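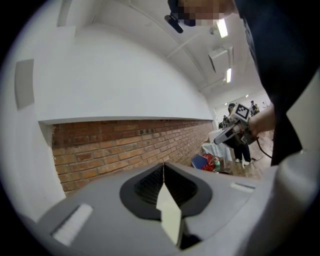
J'avais promis à plusieurs d'entre vous un retour sur la paire de pinces à main Cumton, et voilà, après 3 semaines d'utilisation presque quotidienne (et un poignet droit qui s'en souvient encore !), je me lance. Pour ceux qui débarquent, chez Derkeck nous apprenons à des bras robotisés à plier du linge, à ranger des couverts, à fermer des boîtes, et jusqu'en mai nous faisions tout cela en téléopération, avec les bras maîtres Somboon, que j'aimais beaucoup mais qui nous clouaient sur une chaise devant le poste.

Avec les Cumton, on prend une pince dans chaque main et on fait le geste soi-même, debout, à sa table. C'est tout bête et cela change la journée. Le premier jeudi, nous avons enregistré 70 démonstrations de pliage de torchon avant midi, alors que j'en tirais péniblement la moitié avec les Somboon, en recommençant sans cesse parce que le bras accrochait le tissu.

La prise en main m'a vraiment plu. La gâchette est douce, progressive, on sent très bien le moment où les doigts se referment, et mon collègue Samran Rattanakul, qui a des mains deux fois plus grandes que les miennes, s'y est fait aussi vite que moi. Comptez tout de même une bonne matinée pour désapprendre vos habitudes : au début on va beaucoup trop vite, on tourne le poignet comme jamais un robot ne pourra le faire, et les trajectoires partent à la poubelle. Il faut penser lent, presque comme quand on montre à un enfant comment lacer ses chaussures.

Côté reproches, j'en ai quelques-uns. Le poids d'abord, supportable pendant une heure, franchement pénible au bout de 4. Le câble ensuite, que j'ai fini par faire passer dans ma manche pour ne plus balayer la table avec. Et le logiciel de tri, qui oblige à valider chaque prise une par une, avec un bouton minuscule, quelle idée !

Le service après-vente, à Pullach, m'a répondu en moins d'une journée pour un ressort fatigué, et la pièce est arrivée dans la semaine, très bien emballée. Je mets 8 sur 10, et je garde les Somboon pour les insertions de précision, où la télécommande reste plus confortable à mon goût.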